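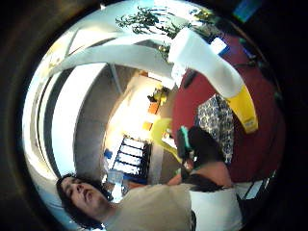
## Hearing a weather satellite from a backyard - what am I missing?

**Posted by Closska**

I've been hooked on this since January! I built a V-dipole from a hardware store offcut and some coax, and I'm trying to pick up the Meteor weather satellites on a cheap USB receiver. I can see the signal on the waterfall for maybe 2 minutes in the middle of a pass, then it fades and the decoder gives me a few stripes of cloud and a lot of black. The yard has a two-storey house on the west side and a neighbour's gum tree to the north. Is it the antenna, or my spot?

---

**Ardalan Talebi**

Two minutes from a homemade dipole is a great start, well done! A good overhead pass runs a lot longer than that, so I'd look at the spot first. Take everything down to the park or an oval one evening and try the same satellite there. If the picture fills out, it's the house and the tree.

Also check the angle between the arms. It should be 120 degrees, lying flat, with the V pointing north or south. Mine was at 180 for a month (a straight line, basically) and I still got pictures, just scrappy ones. And keep the coax short - I swapped a long run for a USB extension and the colour of the waterfall changed straight away.

---

**Trostel**

gain too high probably. turn it down

---

**Shojaei**

Agree with Ardalan on the park test. I'd add that your pass predictions are worth filtering. I skip anything that peaks low behind the house and only set an alarm for the high ones, and my hit rate is so much better. Double-check the computer clock and your location in the tracking program too. I had mine 200 kilometres out after moving and kept starting late!

Please post your first full picture when you get it, I love seeing those.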